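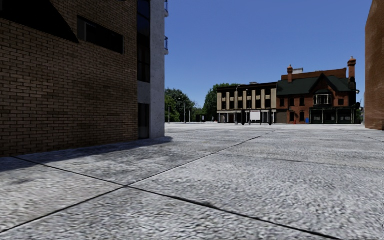
Figure 7. Plaza background, daytime, before line extraction.

Preparing a 3D Background for Inking

Applies to the Flernix page layout program with the Skatham line module installed. The steps assume a finished background render and a page file with panel borders already in place.

Before you start

Set the page file to 300 dpi or higher. Skatham reads the page resolution when it opens and does not update if the resolution is changed later. If you must change it, close the module and open it again.

Importing the render

1. Open the page and select the panel that will hold the background.

2. Choose Place > Background. The render is added on its own layer under the panel border.

3. Drag a corner handle to scale the render. Do not scale past 130 percent. Edges become soft above this value and the module returns broken lines.

4. Lock the layer.

Note: Renders with an alpha channel are placed with a transparent sky. To keep the sky, clear Use Alpha in the Place dialog.

Extracting lines

5. Choose Skatham > Extract. A preview opens at full size.

6. Set Edge Threshold. Start at 200 and lower the value until the main building outlines are closed.

7. Set Minimum Length. Short marks produced by surface grain are removed as this value goes up. Hatching drawn in the model is removed too, so check small details before going on.

8. Select Far Fade if the panel has deep perspective. Lines near the horizon are thinned according to the depth file. If no depth file is found, the option is grayed out.

9. Click Apply. Lines are written to a new layer named Ink_BG.

Caution: Apply replaces any existing Ink_BG layer in the same panel without asking. Rename the old layer first if it contains hand corrections.

Matching the pen weight

10. Select Ink_BG and open Line Weight.

11. Load the pen set used for the figures. The Antunes set is loaded by default.

12. Set the background weight one step below the figure weight.

Exporting for the colorist

Export as layered TIFF. Flat color tools, including Nalliveo, need line art with anti-aliasing off. Turn it off in the export dialog. The setting in Preferences affects the screen display only.

If lines are missing from the exported file, check that Ink_BG is not set to Draft. Draft layers are skipped on export.

Section maintained by Negin Farahani. Last revised in August.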